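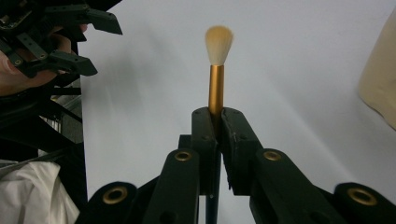 Cream-haired brush with a gold-coloured ferrule

Nolteline Forensic Property Marking Kit

If you have a shed, a workshop, a village hall or a yard full of things that would be a nuisance to lose, this is the kit we'd point you to first. We've stocked property marking supplies at Nedach for a good while now and the Nolteline is the one our customers come back for (and the one we use on our own bits and pieces, right down to the tea urn).

The idea is a simple one. You put a small dab of clear marking fluid on each thing you own, and every bottle carries a code that belongs to one address only. The dab dries almost invisible, glows bright green under the little torch in the box, and holds dozens of tiny dots with the code printed on them. If a stolen strimmer turns up in the back of a van three counties away, whoever finds it can read the code and trace it home. It's lovely, clever stuff!

What's in the box

One bottle of marking fluid, enough for 121 dabs
Applicator with a spare tip
Ultraviolet torch, battery included
12 window stickers, for inside or outside glass
2 weatherproof gate signs with fixing holes
Registration card with your own code
Property list booklet with room for 93 entries

What it sticks to

Metal, hard plastic, glass, painted or varnished wood, and most rubber. We've had it on quad bikes, trailers, mowers, chainsaws, ladders, saddles (on the metal fittings), bicycles, laptops, cameras and a whole church's worth of brass. It doesn't take well to bare leather, loose cloth or anything oily, so wipe greasy tools down with a drop of washing-up liquid first and let them dry properly.

For soft things like horse rugs and tents, have a look at the Flanby iron-on labels instead. They carry the same sort of code and can go on the same list.

Using it

Register first. Go to the address on your card, type in the code and fill in your details. You can do this over the phone if you prefer, and the number is on the back of the card.

Pick two spots on each item, one fairly easy to find and one tucked away. Under a handle is good, or next to the serial number, or inside a battery compartment. Shake the bottle, dab on a blob the size of a lentil and leave it alone for an hour. Overnight is better in a cold shed.

Then write it down in the booklet: what it is, make, model, serial number, where you put the dabs. Take a photo too if you have a phone handy. People skip this part, and it's such a shame, as a good list makes reporting a theft so much quicker.

Put the stickers and signs up last. A gate sign at the road end and a sticker on each shed window is plenty for most places.

Buying for a group

Lots of our orders come from neighbourhood groups and parish councils, and we love them. Order ten kits or more and we'll send them boxed separately, each with its own code, so you can hand them out at a meeting and let each household register for itself. We can also supply a box of loose stickers and extra gate signs to match.

Mekdes Weldu looks after group orders here and is very happy to talk through what you need. She can send out a sample dab on a metal tag, so your members can try the torch on it before anyone spends a penny. Marking days tend to fill up from April onwards, so do get in touch early if you have a spring date in mind.

Good to know

Keep the bottle upright, away from frost, with the cap screwed down. Once opened it should be used within the year.

The fluid is water-based. It washes off skin with soap while it's still wet, but it will mark clothes for good, so put an old shirt on.

The code stays registered for five years and can be renewed. If you sell something you've marked, log in and move it off your list, and give the new owner a note of the code.

Marking goes well with a decent lock. We like the Achari closed-shackle padlock for shed doors and field gates, and it fits the holes on all our hasps.

Delivery and returns

Sent by tracked post, normally the day after you order. Orders placed before 2 pm often go out the same afternoon. Unopened kits can come back within thirty days for a full refund. Once the code has been registered we can't take a kit back, but if anything in the box is faulty or missing, ring us and we'll put a replacement in the post.

Also in this range

Nolteline refill bottle (uses your existing code)
Nolteline gate signs, pack of 2
Flanby iron-on labels
Achari closed-shackle padlock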